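4. Paying the Fine: What Happens After the Gavel

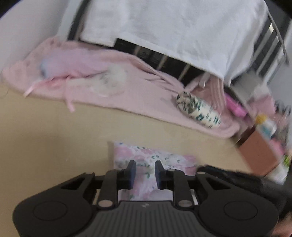
Figure 2. Gripper above a folded piece of floral fabric on a tabletop.

Courts are good at setting fines and rather less good at collecting them. The gap between the two is the subject of this section. We looked at 277 traffic and ordinance cases from the Winesau municipal court in which the defendant was given time to pay, and followed each file until it was closed or until the clerk's office stopped opening the folder.

The payment plan itself is a single sheet. It states the total, the monthly amount, and the day of the month on which the money is due. It does not state where to pay, an omission that has survived two redesigns of the form. Defendants who asked at the window were told to use the drop box or the online portal. The portal charges a convenience fee, and the drop box does not give receipts – a choice, then, between paying extra and paying on faith.

Missed payments were treated unevenly. Under the court's written policy, a first missed payment leads to a reminder letter and a second to a hearing. In the files, the letter often went out after the hearing had been scheduled, and in several cases it carried a later date than the order it was meant to prevent. We coded these as "notice given," following the court's own practice, though we admit to some discomfort with the word "given."

Late fees deserve a paragraph of their own. The ordinance allows up to $50 for each missed payment, and the clerks read "up to" as a courtesy. Few files show a smaller charge. Where the monthly installment was itself small, one late fee could undo several months of steady payment, and the defendant would receive a fresh plan that looked very much like the first.

Judges may swap a fine for community service, and the plan sheet mentions this on the back, in the smallest type on the page. Requests were rare. Those that were made were usually granted, often on the same day, which suggests that the back of the sheet is the most generous part of the system and the least read.

The Fisar court, covered in the next section, uses the same ordinance language but prints the payment address on the front. We compare the two sets of files there, using the coding rules given above and leaving out cases that were transferred between the courts before the first installment came due.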